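Ticket 538: Dining room lights flicker at low dim, plus a buzz
Product: Brasotis wall dimmer
Status: Solved
Opened: September 21, 2022

Hi again! Ottilie Lüthi asked me to keep everything in one ticket instead of starting a new one each time I try something, so I'm going to treat this like a diary and you can skip to wherever it gets interesting.

What's going on: I manage the Peñalver guesthouse and we have two of your Brasotis dimmers in the dining room. One runs the wall lights by the window and has never given me a minute of trouble. The other one runs the three ceiling lights over the tables, and below a certain point on the slider they start to flutter. It's quick and nervous, like a candle in a draft. There's also a buzz from the wall plate that you can hear if the room is quiet, and at breakfast the room is very quiet.

It started in July when we swapped the old bulbs for Rosport LEDs. They're the 4,000 K ones (too white for a dining room if you ask me, but they were already bought). The box says dimmable. I checked the box again before writing this. It still says dimmable.

First try
Turned the breaker off and back on, which I know you're going to ask about. Same flutter, same spot on the slider. Full brightness is fine, halfway is fine, then it goes bad somewhere in the bottom third and the whole thing cuts out before I get to the end.

Second try
Swapped a bulb from the wall lights into the ceiling fixture nearest the kitchen door, just to see. The wall lights have the older Stestine bulbs. With one Stestine in there and the other two fixtures still on Rosport, the flicker got better but didn't go away. The buzz stayed. I got a bit excited over this one and then remembered that one bulb doesn't prove much.

Third try
Ottilie suggested looking for anything else on that circuit. I unplugged the coffee warmer, the radio and the little fridge in the pantry. No change whatsoever, except that I forgot to plug the fridge back in and had to throw out the butter.

The table with the flowered cloth, which sits under the middle fixture:
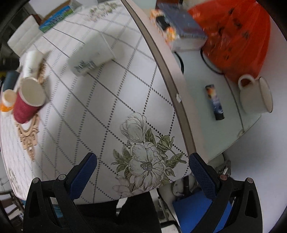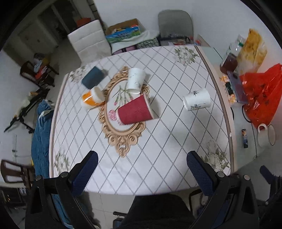 Leen Salameh
Manager, Peñalver guesthouse

Fourth try
OK, so this is the one where I learned something. Ottilie wrote back and asked whether I'd set the low-end trim. I had no idea there was one! If anybody else is reading: take the cover plate off (just the plate, the screws on the dimmer itself stay put) and there's a tiny wheel down the side. It sets how low the dimmer is allowed to go. Mine was turned all the way down, I assume from the days of the old bulbs, which would happily glow at almost nothing.

Her instructions, more or less word for word: switch the lights on, slider to the bottom, then turn the wheel up slowly until every light is on and steady. Turn the lights off, count to five, turn them on again with the slider still at the bottom. If any of them fails to come on, give the wheel another nudge.

I did that in the evening with the curtains closed. The cutting out stopped right away. The flutter was mostly gone too, and what was left was so faint that I had to stare at the white tablecloths to catch it. My eyes were done for after that.

The buzz was exactly the same. I put my ear against the wall like a burglar to make sure.

Fifth try
Sent Ottilie the number off the back of the leaflet, and she said that version of the dimmer has two modes, and that it ships in the one meant for old-style bulbs. The newer LEDs often like the other one better. To switch over you hold the slider at the top, press and hold the on/off button until the indicator blinks, then let go. It took me a few goes because I kept letting go too early. If the indicator blinks and then stays lit for a moment, it has taken. If it just blinks and quits, start over.

Changed it and the buzz dropped to basically nothing. I can hear it if I lean right in, but from a chair I can't, and a chair is where the guests are.

I had to redo the trim wheel afterwards, by the way. Changing the mode moves the low point, so do the mode first and the wheel second. I did it the wrong way around and got to do the wheel twice. Might be worth adding that to the leaflet? The drawing of the wheel is also very small.

Where it stands now
All three ceiling lights have Rosport bulbs in them again, the Stestine is back by the window, and I ran the whole dinner service with the slider near the bottom. No flutter that I could see. One couple asked if we could turn the lights up a bit so they could read the menu, so apparently it's working well enough to annoy people.

Two leftover questions, whenever you have a minute:

Is it all right to leave the wall light dimmer in the old mode? It works fine with the Stestine bulbs and I'd like to leave it alone.

And does the mode survive a power cut? We get them when the storms come through and I'd hate to be standing there pressing buttons in the dark.

Update: Ottilie answered both. Yes, leave it alone, and yes, it remembers the mode. The wheel is mechanical so it stays where you put it. Please go ahead and close this one, and thanks for being so patient about the butter story.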